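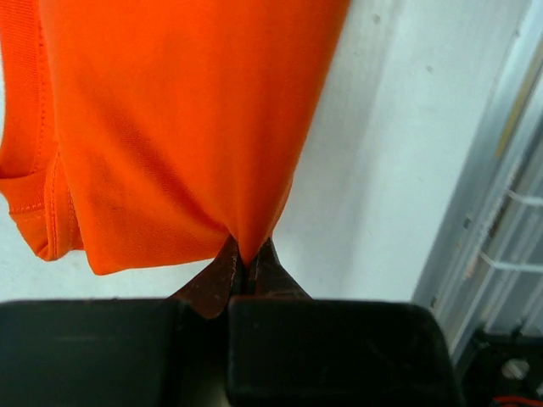

Home Issues Authors Submit
Search this journal Go

4. Where visitors stop

The bronze grocer of Hollo Square was unveiled in December with a speech, a brass band and a plaque explaining what the grocer meant. Our observations suggest that the plaque was an optimistic expense. Of the 2639 people we logged crossing the square, 217 stopped at the statue, and 50 of those read any part of the text. The remainder rubbed the grocer's nose, sat on his crate, or asked one another who he was while standing next to the answer.

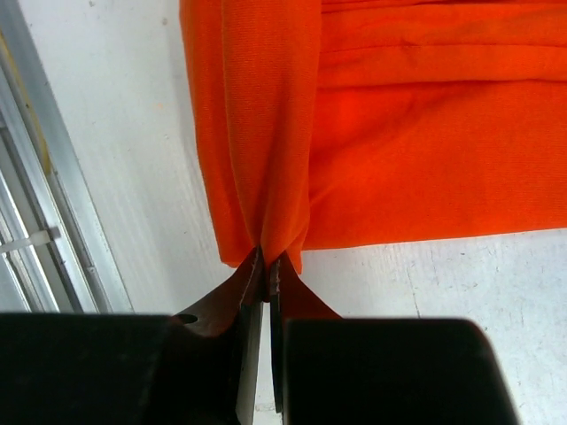

Marcela Šimko
Lecturer in Urban Studies, Kornia College

Earlier work on street-level statuary (Holub and Salian) treats touching as a kind of reading. We are sympathetic, although the nose rubbers we interviewed mostly said that the nose was already shiny and it seemed rude to leave it out. Several believed that it brought luck in exams. The sculptor, Kamil Hrnčiar, had intended a comment on wartime rationing.

Placement did more work than meaning. The grocer stands on the short path between the tram stop and the Tichý arcade, and anyone walking it must either notice him or go around him. The fountain on the far side is older, larger and praised in every guidebook we consulted. It also has no shade, and people admired it from a distance that
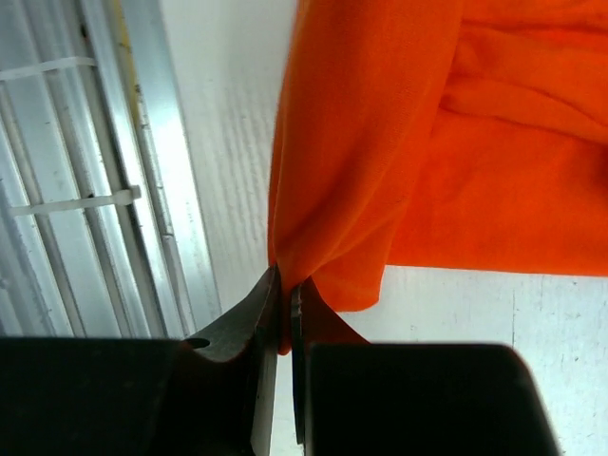
made their admiration hard to verify. When market stalls blocked the short path for two mornings, stops at the grocer nearly ceased, and a concrete bollard near the detour acquired a modest following.

We coded a stop as any pause with both feet still (Figure 2 is numbered with this section). Pauses to tie shoes were excluded, except where the shoe was tied on the grocer's crate, a case on which the two coders never agreed.

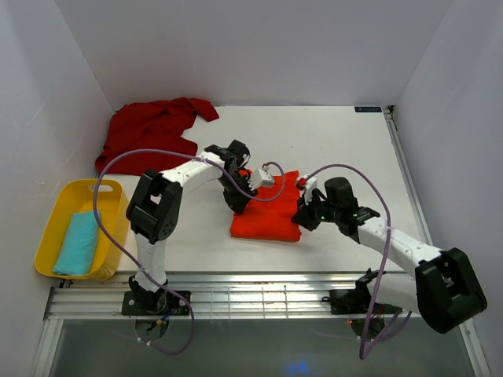 Figure 2. Two robotic arms at work on a folded orange-red cloth, white tabletop.

Contact the editors | © Melline Papers in Urban Studies | Back to top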